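Keeping the doona through a Karkum winter

We moved to Karkum three years ago, and the first thing I learned about the house is that it holds the cold. The bedroom is on the south side and gets no sun from May until the end of August. I have now tried most ways of staying warm in bed without running a heater all night, so I'm writing them down.
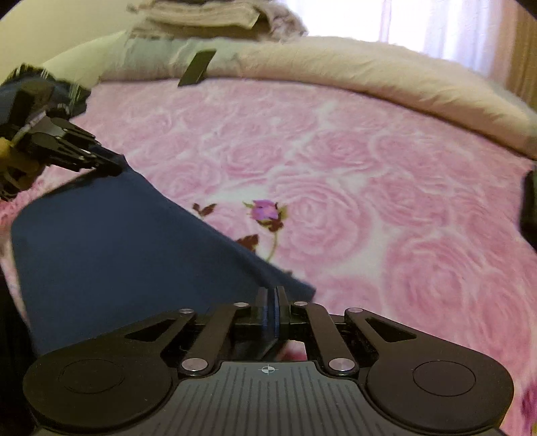

The first winter I bought a heavy wool doona from Dreltell, the homewares place on the highway. It cost $400, which was more than I had ever spent on bedding. It was a good doona. It was also too hot by two in the morning, and I would wake up, kick it off and be cold again by four. I kept at this for most of June.

What fixed it was going back to layers. My grandmother made beds with a flannelette sheet, two thin blankets and a bedspread, and you could peel one back without properly waking up. I had always thought of this as old-fashioned. I now do much the same, with the wool doona folded across the foot of the bed for the worst nights.

Some notes on materials. Flannelette is worth having but the cheap stuff pills after a season. I had a set from Firine that lasted, and the colour held too, though they seem to have stopped making the deep fitted sheet. Polyester fleece is warm and dries on the line in an afternoon, but it gives me static shocks. Cotton blankets are heavier than they look and take two days to dry in July. If you only have one line under cover, as we do, wash them one at a time.

A hot water bottle is still the cheapest thing going. Fill it two-thirds, squeeze the air out before you put the stopper in, and replace it when the rubber starts to look dull. I put mine in at nine and it is still lukewarm when I get up.

I also hung a second curtain behind the first one. We brought a length of thick woven cloth home from a trip to Cáceres 12 years ago and it had been in a cupboard ever since. It isn't lined and it doesn't match anything, but there is far less draught off the glass. I'd do the curtains before buying more bedding — I wish I had done it in that order.

The electric blanket went to the op shop. I know people who swear by them. I didn't like the cord under my shoulder, and I kept getting up to check I had turned it off.

Next job is the gap under the bedroom door. I have a door snake half sewn and no rice to fill it with, so that will have to wait until I get to the shops on Tuesday.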